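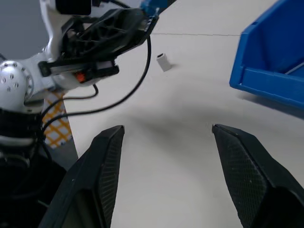 Gripper Comparison Gallery, Surkdale Automation Laboratory

The Surkdale laboratory compared finger designs for small-part handling during February, as part of its continuing review of equipment for the Joluson sorting line. The work was directed by Malathi Pinto and carried out on the two-arm bench in Bay 12. Each design was required to pick up light parts from a flat surface and place them in a bin. The textured black fingers, open above the pale work surface with a small white cylindrical part lying on its side a short distance beyond them, are of the crosshatched pattern submitted by Judex. The blue plastic bin stands to the right, and the second arm, with its cables, occupies the left side of the bench.

Parts lying on their sides were included in the program at the request of the line engineers, who report that such parts account for most of the missed picks in daily operation. The Judex fingers were compared with a smooth-faced set supplied by Boateng. Both sets were run with the same controller settings and the same wrist camera.

Each set was scheduled for up to 2,000 picks. Finger faces were inspected after every 36 picks, and any visible wear was entered in the bench log. The laboratory has not yet issued a preference between the two designs.

Visitors with an interest in the program may attend the open bench session, held each Wednesday at 2 p.m. in Bay 12. Requests for the test procedure should be addressed to Malathi Pinto at the laboratory office.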